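Omatance Community Help
Filed under: Robot arms > Faults and safety > Grippers
Reading time: 5 minutes
Print this page | E-mail this page

Left gripper lets go halfway to the bin, but only after a while

Yaryna Antoniuk
Posted December 22, 2025

Hello all! Long-time reader, first proper post. I've had a two-arm table up and running since August and I love it to bits, but I have a fault that is driving me up the wall and I'd be very grateful for ideas.

The job is block sorting. Each arm picks a block off the table, carries it to a bin and lets go. I run it in batches of 54 picks using Plollum for the control side, with both arms working from the same script. For the first 20 minutes it is a joy to watch. After that the left gripper starts opening on its own during the carry. The block falls, the arm carries on to the bin as if nothing had happened, opens its empty fingers and goes back for the next one.

The right arm never does it. Same script, same blocks, same speed.

What I have tried:
- New rubber pads on the fingers. No change.
- Slowing the carry to half speed. It still drops them, perhaps a bit less often.
- Swapping the blocks for slightly bigger ones. No change.
- Restarting Plollum. This one cures it for a few picks and then it comes back.

The log shows no error at all, which bothers me more than the dropping. The only odd thing is the grip effort on the left side. It sits steady at 800 on the Plollum scale while holding, then falls to nothing for a moment and climbs back up. By the time it's back the block has gone.

Last Thursday there was a worse one. The gripper opened, then snapped shut again while I was reaching in to pick up the fallen block. It only caught the edge of my sleeve, no harm done, but it gave me a fright and I haven't run a batch since. Is this a worn motor, a bad cable, or something in my settings? I'm happy to take things apart, I enjoy that bit!

Tags: gripper, dropped part, dual arm, Plollum

3 replies

Eden
Had this. Turn the grip force up.

Lysenko
Please don't turn the grip force up yet. If the effort is falling to zero then more force only means a harder snap when it comes back, and you've already had your sleeve in it.

First the safety side. A gripper that can close by itself is a good reason to keep hands out, full stop. Before you reach over the table, pause the script AND cut power to the arms. A paused script still leaves the motors live, and a motor that drops out and recovers will go back to whatever position it was last told. Support the arm as you cut the power too, or it may come down on the table. Tape a note to your desk if you have to. I did, and I've been at this for years.

Now the fun part! An effort reading that goes to nothing and comes back, with no error, looks to me like the gripper motor losing power or losing its signal for a moment. A worn motor usually fades. It runs warm, the grip goes soft, and the block slides out slowly. Yours is all or nothing.

The time delay is a clue as well. Things warm up, plugs loosen a touch, and a connection that was just about good enough stops being good enough. I don't think restarting Plollum is curing anything by itself. It probably sends the arm back to its rest position, and that moves the cable.

So, with the power off:

1. Follow the cable from the left gripper all the way back. Unplug and reseat every plug. Look for a bent pin or a plug sitting at an angle.
2. Check the slack at the wrist and the elbow. Move the arm by hand through the whole carry and watch for the spot where the cable goes tight.
3. Look at where the cables run down the frame. If a tie is pulled hard, cut it and fit a new one loosely.

Then power up, hands clear, and get the left arm to hold a block perfectly still for longer than it usually takes to fail. If it holds when still and drops when moving, it's the cable. If it drops when still, swap the left and right power supplies and see which side the fault goes to.

My own table had its dropouts on the left side too. I do the still test with a small block, held low so it has nowhere much to fall:
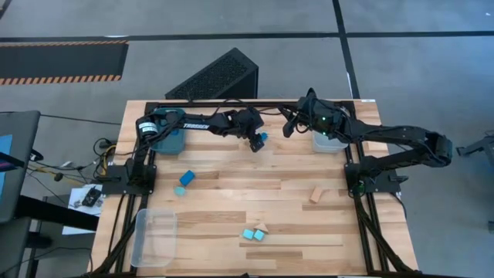 Left gripper holding a light-blue block over the table, with the right arm's gripper hanging close by.

Keep the other arm in the script but give it nothing to do. You want both arms powered, so the load on the supplies is close to what it is in a real batch.

One more thing, and it's separate from the fault. Your script ought to notice that the block has gone. Put in a check on finger position before the arm sets off and again just before the bin. If the fingers have closed further than the width of a block, or opened wider, stop both arms and wait for you. It's a few lines in Plollum and it turns a silent fault into a loud one – I wish I'd put mine in on day one.

Yaryna Antoniuk
Oh, this is brilliant, thank you! I went straight out to the garage and did the cable check (power off, I promise). The plug at the left wrist was seated fine, but the one at the elbow clicked when I pushed it, so it can't have been fully home. There's also a tie just below it that I must have pulled far too tight when I built the thing. When I moved the arm by hand the cable went stiff exactly at the top of the carry.

I've cut the tie, fitted a looser one and reseated everything. It then held a block still for the full 20 minutes, and after that I ran one batch with no drops. I know one batch proves very little, so I'll do 2 more tomorrow before I get excited. All right, I'm already excited.

The finger check is in too. I tested it by running a pick with no block there and both arms stopped dead, lovely to see. Eden, thanks as well, but I'll leave the force where it is for now.

Does anyone know if the elbow plug is meant to have a clip? Mine has a little slot on the side that looks made for one, and there was nothing like it in the box.

Print this page | E-mail this page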